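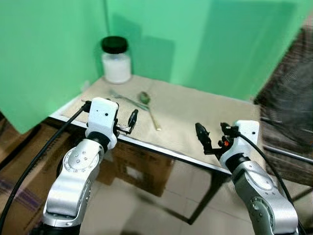

Search this site
Search

Sports Management 2: Player Conduct and Club Discipline
Handout for Unit 4
Instructor: Séverine Lebrun

Reading before class: chapter 6 of the course pack, and the Gundbridge case sheet. Bring the case sheet with you, as we will mark it up together.

1. Where the rules come from

A professional player is an employee. The club's power to discipline comes mainly from three places: the signed contract, the club handbook, and the rules of the league. When these disagree, start with the contract. Many handbooks say they are "part of the contract," but this only helps the club if the player was given a copy and had a fair chance to read it.

League rules usually cover what happens on the field and at the venue. Club rules go wider. They cover training times, travel, diet, social media, and nights before a game.

2. Types of sanction

Verbal warning. Should still be written down and dated in the player's file.
Written warning. Normally stays active for a fixed period set out in the handbook.
Fine. Check for a cap. Many contracts limit a fine to a set number of weeks' wages.
Training away from the first team. Often disputed. See section 4.
Termination. Rare, and expensive for the club if it gets the process wrong.

Leaving a player out of a lineup is a separate matter. The coach picks the team and in most contracts no player has a right to start. A problem comes up when the coach says in public that the player was dropped as punishment, and the club then fines him for the same thing. The player's side will argue he has been punished twice.

3. Case: Gundbridge

The facts are on your sheet. In short: a midfielder missed the 10 p.m. curfew at the team hotel in March. The handbook set a fine of 492 for a first curfew breach. The club fined him 3000, saying that he had also "damaged the image of the team." No hearing was held. The letter was signed by the team manager, Hamdia Bogale, although the handbook gave that power to the board.

Points to find in the sheet:
– which rule the club relied on, and whether the letter named it
– who had the power to decide
– whether the player was told he could appeal, and by when
– what two teammates got for the same breach the season before

The last point carries a lot of weight. Clubs lose these disputes over uneven treatment more often than students expect.

4. Training apart

Short periods are usually accepted, for example while the club looks into a complaint. Long periods with no end date are harder to defend. A player needs proper training to stay fit for work, and his market value drops while he is out of sight. Compare the Brarnel and Admasu cases in the course pack. Brarnel gave dates and kept a fitness coach with the player. Admasu did neither.

5. Talking to the press

Keep it short. Confirm that a matter is being handled inside the club and stop there. Former players and TV guests will call for a harder line – the club does not have to answer them.

Written task

Draft the letter Gundbridge should have sent. Two pages at most. Tsion Ayele will collect drafts at the start of the next seminar, and Liya Tufa has the sign-up list for feedback slots.

Back to top
Contact: Sports Management office, Room 1327
© Sports Management Program. For use by enrolled students.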